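Badance Knitting Phrasebook — README

6 min read

14 shares · 3 comments

Hello, and thank you for stopping by. This is the data card for the Badance Knitting Phrasebook, a collection of the short, odd, much-abbreviated lines that knitting patterns are written in, each one set beside a plain English version that a beginner could follow without ringing up an aunt. It began as a sheet of paper tucked inside a workbag and has grown rather a lot since then, so I thought it was time it had a proper page of its own.

What you get

The phrasebook holds 2568 entries, taken from 280 patterns. Each entry is one line of pattern text and one line of explanation, with a few columns after it to say what sort of garment the line came from and how hard I think it is. The whole thing lives in four plain files:

- phrases.csv — the main table, and the one most people will want
- abbreviations.csv — every short form with its long form (k2tog, ssk, yfwd and all their cousins)
- garments.csv — the list of patterns by type: socks, hats, cardigans, blankets and a good many baby things
- notes.txt — my ramblings about the awkward ones

You can open the tables in any spreadsheet. Please do tell yours to read them as UTF-8, or the fractions in the needle sizes will come out as gibberish and you'll think I've lost my mind.

Where the patterns came from

Most were written by members of our Saturday knitting circle at Bråten, who very kindly let me type up their notebooks, coffee rings and all. The rest came from the Pedinis wool shop, which used to hand out its own leaflets with every few balls of yarn and was glad to see them used again. Every writer said yes to having their lines shared, and nothing has been copied out of a printed book or magazine.

The notebooks are lovely but they are not tidy. One writer puts "K" for knit and "k" for the colour cream. Another never gives a row count and simply says "until it looks long enough", which I've kept exactly as it stands, with "work to the length you want" beside it. I did correct plain spelling slips — "pearl" for "purl" comes up more than you'd believe — and the original spelling is kept in its own column for anyone who enjoys that sort of thing as much as I do. 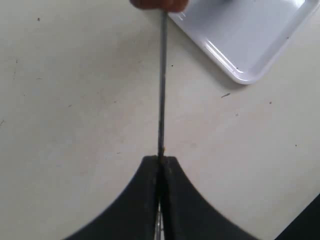 *A long, thin dark grey rod, with fingertips at its upper end.*

The columns in phrases.csv

- id: a number and nothing more; gaps are where I've taken out doubles
- line: the pattern text after tidying
- line_as_written: the text exactly as it was in the notebook
- plain: the everyday English version
- garment: matches a row in garments.csv
- level: easy, middling or hard
- unsure: "y" if I'd like a second opinion

There are 78 lines marked "y" at the moment. Quite a few of them are to do with turning heels, where each family seems to have its own way and its own words for it, and some are lace repeats where a bracket has gone missing and might belong in either of two places. If you can settle any of them, I'd be delighted.

Things to bear in mind

The terms are British throughout, so "tension" means what an American pattern calls gauge, and "cast off" is used for binding off. Needle sizes are in millimetres, with the old UK numbers kept where the writer gave them. The levels are my own opinion and I find cables easy, so please take those with a pinch of salt. Crochet isn't covered, apart from a handful of edgings that crept in at the end of the blanket patterns — I hadn't the heart to leave them out.

Using and sharing

Use it for teaching, for your own circle's handouts, or for making a better phrasebook than mine. I only ask that you mention Badance somewhere and keep the spelling of Bråten with its little ring. Corrections can go in the issues list, one line to an issue if you can manage it, with the id at the front. I go through them in December, when it's dark by tea time and I want an excuse to sit by the fire.

Related

- Areo: a yarn weight conversion table
- Pedinis leaflet index
- Reading a knitting chart from the bottom up
- Bråten circle mitten sizes, children and adults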